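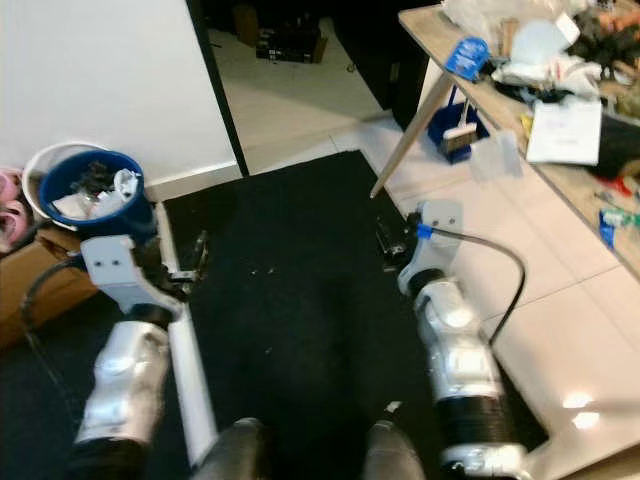

How do you keep a black rug looking clean in a room that gets used all day?
Sweep it little and often with a soft brush, vacuum it once a week with the beater bar turned off, and get to crumbs and thread ends before they're walked into the pile.

Fummont Large Rug in Black
by Harkwood
$289, shipping included
In stock, leaves our warehouse within 5 working days

We have sold the Fummont in cream and in a soft oatmeal for a good while now, and for just as long people have been writing in to ask for a black one. We'll admit we dragged our feet a little, as a big dark rug sounded like a lot to ask of a room. Then Naledi Nkuna, who picks our floor coverings, took one home, put it down in the busiest spot in her house and wouldn't bring it back! So it went into the range in June, and it has been our steadiest seller in the large size ever since.

Black is a friendlier color than you might think. On a light tiled floor like the one in our picture it makes a good clear block to arrange the rest of the room around, and it sits happily beside a wooden table, whatever happens to be piled on the table that day. It's a nice place to step out of your slippers, too. Ours usually get left against the wall and stay there until bedtime.

What it's like to live with

The Fummont is made for rooms where things get done: sorting, wrapping, building, folding, unpacking boxes, all the jobs that end up on the floor when the table is full. The pile is low and dense, so a chair will slide over it without a fight, and a dropped screw or a button tends to stay on top where your fingers can find it. Small dark things are harder to spot on black, of course. If you're working with those, bring a lamp down close or put a light-colored dish beside you, and you'll save yourself some patting around on your hands and knees.

It weighs 53 pounds, so please have a second person on hand when it arrives. The weight is a good part of why we like it, though — it stays put, and the corners don't creep.

Details

Color: black, one shade throughout
Pile: low, cut, wool blend
Backing: woven cotton
Weight: 53 pounds
Suitable for: living rooms, workrooms, hallways, dining areas
Not suitable for: bathrooms, outdoor use
Underfloor heating: fine on a low setting

On tile or other smooth floors we suggest the Warent grip pad, sold separately, which you can trim with kitchen scissors. Cut it slightly smaller than the rug all the way around so it doesn't peek out.

Unrolling it

Sweep and dry the floor first, then unroll the rug with the pile facing up and leave it for a day. There will be a ripple or two from the packaging. If a corner is stubborn, roll it gently the opposite way, hold it for a minute, and weigh it down with a couple of books overnight.

Looking after it

Lint, paper scraps and pale dust show up on black, and that's just the way of things. A dustpan and brush kept under a table close by will do more for you than any special cleaner, and it helps to have a bucket or a box next to the rug when you're in the middle of a messy job, so the scraps go straight in. Anel Makhubela on our customer desk swears by a damp rubber glove for pet hair, dragged in one direction only.

For spills, blot with a plain white cloth and cool water, working from the outside in. Leave bleach and oxygen powders in the cupboard, please! They will lift the dye, and we can't put it back. Turn the rug end to end twice a year so it wears evenly.

Some shedding in the first few weeks is normal and will settle down.

Returns

You have 60 days to decide, and you're welcome to walk on it in the meantime. Brush it off, roll it with the pile inward and tie it in two places, and we'll arrange the pickup. Return pickup is free on the first rug you order from us.

Goes well with

Warent grip pad, large
Zheng floor cushion, charcoal or rust
Harkwood low storage bench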